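Ticket: Shared drive disconnects and label printer prints blank after router swap
Product: Clirirden office gateway, Flenska label printer
Opened by: Přemysl Kubíček, Procházka
Date opened: 30 May 2020
Status: Closed

Original report

We replaced the old router with the Clirirden gateway. Since then two things go wrong. The shared drive on the file server drops out on every Windows machine after a while and comes back if you open it a second time. The Flenska label printer in the packing area takes a job, feeds the right number of labels, and they come out blank. The same labels printed fine with the old router. There are 21 machines on the network, all wired except the laptops.

Already tried: restarted the gateway, restarted the file server, reinstalled the printer driver on one machine. No change.

Reply from Prameck support

Please tell us how the printer is set up (fixed address or automatic), and which firmware the gateway is running. Also check whether the file server's address changed when the gateway went in. Looking at the drive and the printer as one problem may be a mistake, so please test them separately from here on.

Kubíček

Printer is on a fixed address ending in 200. The gateway hands out automatic addresses, and I now see that its range includes 200. The old router stopped short of that. Firmware is whatever it shipped with, dated March. File server kept its address.

Prameck support

That is a conflict waiting to happen. Shorten the automatic range so it ends below 200, or reserve the address for the printer under LAN, Reservations. Then power the printer off, wait 3 minutes, and power it on again. Clear the print queue on each machine that prints labels. On the gateway, open Power and turn off "Idle port saving". It puts wired ports to sleep, and we have seen it drop file shares.

Kubíček

Range shortened. Idle port saving turned off. The drive has stayed connected all afternoon on the machines I checked, including the one in accounts that was the worst.

Labels are still blank. A laptop had been given the printer's address, so the conflict was real, but fixing it did not fix the printing. I ran the printer's own self test from the button on the front and that is blank too. So it is not the network.
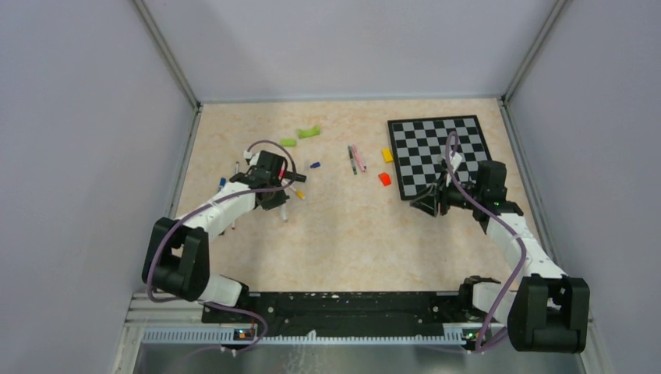

Prameck support

Agreed, a blank self test rules out the driver and the gateway. Please check the label stock. The Flenska prints by heat only and has no ribbon, so it needs thermal labels. Scratch the face of a label with a fingernail. Thermal stock leaves a dark line. If there is no line, the roll is either plain stock or loaded with the back facing the print head.

Kubíček

No line. The carton says transfer labels — wrong type for this printer. Someone opened a new carton the same morning I put the gateway in, and I never connected the two. I found an older roll of the right kind in the stock room and the self test printed clearly at darkness setting 9. I left the setting there.

Test job from the packing machine also printed. I have marked the wrong carton for return and put the part number for the correct labels on the inside of the printer lid.

One question before you close this. Should I update the gateway firmware now, or leave it alone while it works?

Prameck support

Update it, but export the settings first under System, Backup. Some updates on this model turn Idle port saving back on, so check that page again once it restarts.

Kubíček

Backup saved, update done. Idle port saving had come back on and I turned it off. Drive and printer both fine after the restart. You can close the ticket.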